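Sencombe 20 Compact Tractor: A Lot of Paint for the Money
By Teodoro Sebastian
28 July 2025

Sencombe wants small growers to believe its new sub-compact tractor can replace an older machine twice its weight. The brochure says so on the first page and again on the last. I borrowed one from the dealer in Bremona, put it to work on hay, gravel and a very ordinary drainage ditch, and I'm not convinced.

Start with the loader. The rated lift is 1,438 pounds, a figure Sencombe takes at the pivot pins with the bucket off. Almost no one works that way. With the bucket on and wet gravel in it, the rear end got light well before I thought it should, and I ended up hanging a ballast box off the three-point hitch. The box is extra. So is the bracket for it.

The engine is fine. It starts quickly, idles smoothly and doesn't shake the mirrors, but under a mower deck in tall grass it drops revs and takes its time getting them back. The Myklebust I have run since my last farm sale does the same job in a lower gear with less fuss, and it was built when I still had hair.

What bothers me more is the electronics. The hydrostatic pedal goes through a control module that decides how fast you meant to go. Twice it decided I meant to stop. The dealer cleared a fault code and told me it was a known matter with a fix due in November. Maybe so. I would like to see the fix before I see the invoice, especially with orders as soft as they are and makers cutting shifts. Parts support is the first thing to suffer when a plant slows down, and Sencombe would not tell me how many modules it keeps in stock.

Seat, steering and sight lines are all good. The hood latch is a cheap plastic thing that rattled from the first morning. Grease points are easy to reach except the one behind the left front axle, where you will skin a knuckle.

The rival to look at is the Tandness, which costs $1,876 more with a comparable loader. That sounds like plenty until you add the ballast box, the bracket and the second set of remotes, all standard on the Tandness. After that the gap is small enough to argue about.

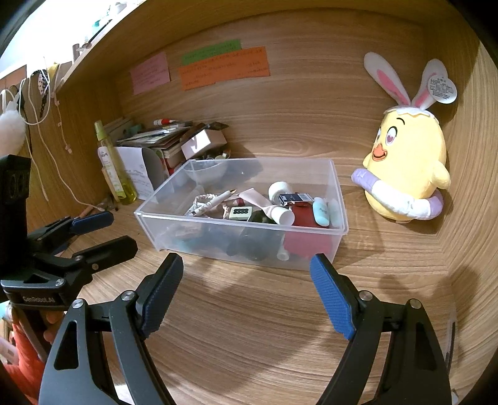

Vol. 20, No. 11

If you mow a few acres and move mulch in spring, the Sencombe will do it. For daily loader work, I'd wait until the pedal business is settled and ask the dealer to put the warranty terms on that module in writing. Mine said he'd look into it.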